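Flenik Demo Cell – Open Day and Site Demonstrations

Product code: FLENIK-DC
Sold by: Halvorsen Automation
Page updated: 7 September 2020

Overview

The Flenik Demo Cell is a gripper simulation package with a presenter's desk built in. It is sold to training centers, equipment dealers and plants that need to show robot handling to visitors on a fixed schedule. You run it on an ordinary workstation with a large screen. There is no arm to ship, no fence to put up and no air supply to find.

We have used it ourselves since the first release, both in our showroom and at customer open days. Most of what is on this page comes from those visits.

What is included

Flenik software license, one workstation
Wulis room library, with interior surfaces, windows, doors and wall pictures
Presenter's desk with start, pause and restart controls
USB hand controller for visitors
Printed session guide
One remote setup call

The screen and workstation are not included. Customers who do not have a suitable machine can rent one from us by the week.

How a demonstration runs

A standard session is 13 minutes. The presenter starts with a short talk over a paused view, then lets the simulation run, then hands the controller to a visitor. The length can be changed in the settings, but we suggest leaving it alone for the first few groups.

The main display shows the view from the gripper. Visitors see the fingers at the bottom of the screen and whatever is ahead of them. People who have never been near a robot usually need a minute to get used to this, and the presenter should say early on that they are looking along the fingers and not down from the ceiling. A second display with a room overview can be added – see Options.

When a visitor takes the controller, speed is capped at the setting chosen by the presenter. The restart button puts the room back to its starting layout. It does not clear the session log, so you can still go back afterward and find the point where somebody had a question.

Groups of up to eight work well with one screen. For larger groups, split them and run two sessions back to back.

Open day at the Prestum building

In June we ran the Demo Cell for a full day at the Prestum building, on the ground floor next to the parts counter. Roughly 600 people came through the building. The unit was switched on before the doors opened and stayed on until closing, with one restart over lunch to load a different room.

A few practical points from that day:

Put the screen at standing eye height. We had it too low in the morning and people at the back gave up.
Keep the controller on a cable. The wireless one wandered off to another table.
Window rooms are a good choice for the opening talk. The frame gives people something familiar to judge the angle by.
Leave a gap of a few minutes between groups. Visitors like to stay and ask about cell layout and pricing.

Plant managers mostly asked about getting their own floor plan into the software. This can be done, and is quoted separately. Teachers wanted to know whether students could use it without a presenter present. They can, with the desk controls locked.

Options

Second display license for the room overview
Extra hand controller
Custom room from customer drawings
On-site presenter for one day

Price and delivery

The base package is $4,000. Training centers and schools may ask for the education rate. Delivery is by download link, with the controller and printed guide sent by ground mail. Allow 2 weeks for the hardware. Custom rooms take longer and the date is given with the quote.

The license does not expire. Updates to the room library are free for the first year and can be renewed after that.

Views from the gripper

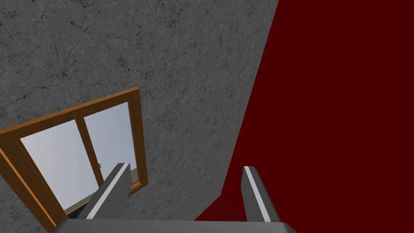
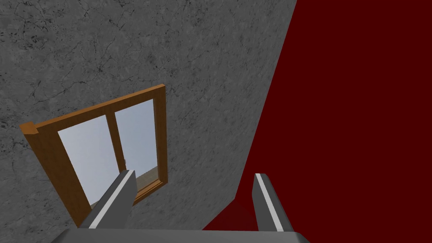
Both views above have the wood-framed window in the gray wall, with the red surface to the right.
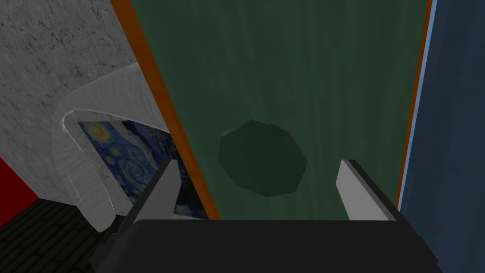

Customer comments

Wulis training room: We bought the package in the spring and have run it for four visitor groups so far. Setup was easy enough. My one complaint is the session guide, which assumes the presenter already knows the controls – ours didn't, and we lost most of the first session to that. The gripper view went over better than I expected. Our visitors were used to videos shot from across the room, and they had a lot more to say once they were driving it themselves. I would pay for the second display again. I would also like the speed cap to be adjustable from the controller, so that the presenter doesn't have to walk back to the desk each time.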